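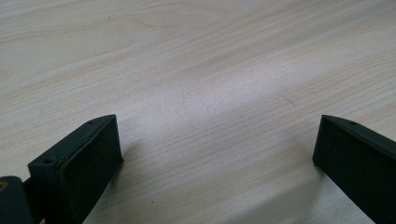 A tabletop is the flat upper part of a table, on which people eat, write, work or put things down. It is usually made separately from the legs and the frame, and joined to them with screws, metal plates or wooden blocks. The word is also used in trade for the same part when it is sold alone, without any legs.

Materials

Wood is the most common material for tabletops in homes. Light woods such as ash, birch, beech and maple are often chosen for kitchens and small rooms, while oak and walnut are more usual in dining rooms. A top can be made of solid boards glued side by side, or of a cheaper core covered with a thin sheet of real wood, called veneer. Glass, stone, metal and laminate are also used.

Grain

The grain is the pattern of lines which the growth of the tree leaves in the wood. When the log is cut straight through the rings, the lines are narrow and almost parallel. When it is cut flat, they open into waves and arcs. Pale wood shows its grain less strongly than dark wood, and under a lamp or near a window the shine of the surface can hide it completely. For this reason buyers are often advised to look at a sample from more than one side.

Finish

Bare wood takes stains easily, so most tops receive oil, wax or varnish. Oil goes into the wood and must be renewed from time to time. Varnish stays on the surface and protects better against water, but a deep scratch in it is more difficult to repair — usually the whole top has to be sanded and coated again. Wax gives a soft shine and little protection against heat.

Small marks

Tiny dark specks may be part of the wood itself, for example very small knots, or they may come from ink, dirt or burns. Short scratches are normal on a table in daily use. Ineke Dekker, in her household guide Pratholm, recommends rubbing light scratches on oiled wood with fine sandpaper, always along the grain, and then adding a little oil with a cotton cloth. On veneer she advises against sanding, as the layer is very thin.

Care

A wooden top is cleaned with a soft, slightly damp cloth and dried after it. Hot pans should stand on a mat. Strong sunlight changes the color of wood over the years: pale woods mostly become more yellow, and a place which was always covered stays different from the rest.

See also: Table; Veneer; Wood finishing; Workbench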